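My Neighbor's Soup and the War I Only Knew From Television

I have been meaning to write this since March, and every time I sat down to do it I ended up cleaning the kitchen or calling my sister, so please forgive me if it wanders. I wander when I talk and I wander worse when I type.

Most of you who read this blog come for the garden and the recipes, and I promise those will be back. But I spent a good part of the winter having supper with a man named Normunds Ķēniņš, who rents the upstairs of the D'Souza house two doors down, and he has changed the way I read the news. I used to be a person who skimmed the foreign pages on the way to the crossword. Now I read them first, with my glasses on, and some mornings I never get to the crossword at all.

Normunds was a soldier. He is from Latvia, and he went to Afghanistan as part of the foreign forces there when he was in his late twenties, and he came home and then, after a long chain of jobs and one short marriage, he came to Culthorpe, where he fixes furnaces. I had known him for two years as the man who fixes furnaces. He fixed mine! I gave him coffee and we talked about the pilot light, and I never once asked him where he had been before.

What got us started was the radio. I had it on in the kitchen while he was down on his knees with a flashlight, and there was a piece about the anniversary of the withdrawal, with a retired official explaining how sensible the plan had been. Normunds listened for a while and then said, very politely, "That man has not been in the valley." I asked which valley, and he stayed until nearly nine.

I won't try to tell you where it was, partly because I would get it wrong and partly because he asked me not to. He said the soldiers had their own names for everything anyway. What he told me about was the road. They spent months guarding the building of a road, and he could tell me what it was like in every kind of weather, and who sold bread at which end of it. There was an old man who came out to look at the work every day and gave them advice about drainage. They ignored the advice, and in the spring a piece of the road went down the hill just where he had said it would. Normunds laughed so hard telling me this that he had to put his spoon down. Then he was quiet for a bit, and I got up and did something to the stove.

I remember those years too, of course, only I remember them from my couch. I remember the elections over there and the purple fingers in Iraq and how hopeful we were all supposed to feel, and then the bombings the very next week, and the map with the little flame symbols on it. I remember arguing with my brother-in-law at Thanksgiving about how much it was all costing. We were both so sure of ourselves. I had read one magazine article and I believe he had read the same one and come away with the opposite idea.

Looking back, I don't think either of us ever mentioned a person who lived there. We talked about money and presidents and whether the troops had the right kind of vests. I find that hard to think about now, and I told Normunds so, and he said that he had been there in person and had also gone whole weeks talking about nothing but socks.

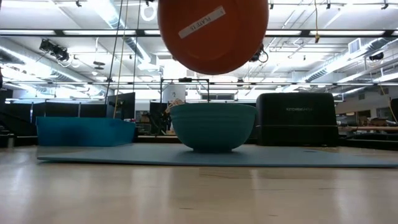
So I started going to the library. Our branch is small, but the woman at the desk will get you anything from the other branches if you are patient, and I am retired, so I'm very patient. I came home with a history of Afghanistan that ran to 627 pages, and I am proud to say I finished it, though I skipped a chapter on tax collection in the 1800s and I'm not sorry. I read two memoirs by American soldiers and one by a woman who taught school in Kabul. Hers was the one that kept me up. She writes about walking to work, mostly, and what she did on the days when it was better not to walk to work.

I also went to a public meeting, which is something I had not done in years. Our congressional office held an evening over in Culavdale about the visas for interpreters and other people who worked with the foreign troops and are still waiting. I drove over by myself in the rain and there were 20 of us in a room with a great many more chairs than that. I had expected shouting, and there was a little, from a gentleman who wanted to talk about the border and kept being told it was a different meeting. Mostly, though, people were just trying to find out which form goes where.

One couple had been sponsoring a family for 7 years. They had a binder! The husband held it on his lap the entire time like a casserole. Their family had gotten as far as a third country and then stopped, with the paperwork saying one thing and the office saying another, and the young staffer who was running the evening wrote it all down and said she would follow up. I hope she did. She had a kind face and looked as if she hadn't had any dinner.

I asked a question myself, standing up and everything, with my voice wobbling like a schoolgirl's. I wanted to know how many people were waiting in our own state. She didn't have the number with her. I've since written two letters to ask again and gotten one reply, thanking me for my interest in agriculture.

Now, I know some of you see these wars very differently from me, and I know a few of you had sons and daughters in them, and I would never want you to think I've turned into an expert over a few bowls of soup. I still don't know whether we should have gone, or stayed, or left sooner, or left in some other manner. I used to know! I knew all of it at that Thanksgiving table. What I feel now is mostly that we owe something to the people who helped us and trusted us, and that it shouldn't take a binder.

Normunds doesn't agree with me on everything, by the way. He thinks letters are a waste of stamps. He thinks I am too soft on the politicians and much too hard on my brother-in-law, whom he has met and liked. He also thinks I put too much dill in things, which is quite a remark coming from a Latvian.

If you would like to write to your own representative, ask for the person who handles immigration casework and be nice to whoever answers the phone. My friend in the book group wants to start a small fund for filing fees, with a goal of $1000 to begin with, and when she has it set up properly through a lawyer I'll put the details here. Please don't send me checks in the meantime. I'd lose them.

The library wants the big history back, so I'm off to find it. I think it's under the bed.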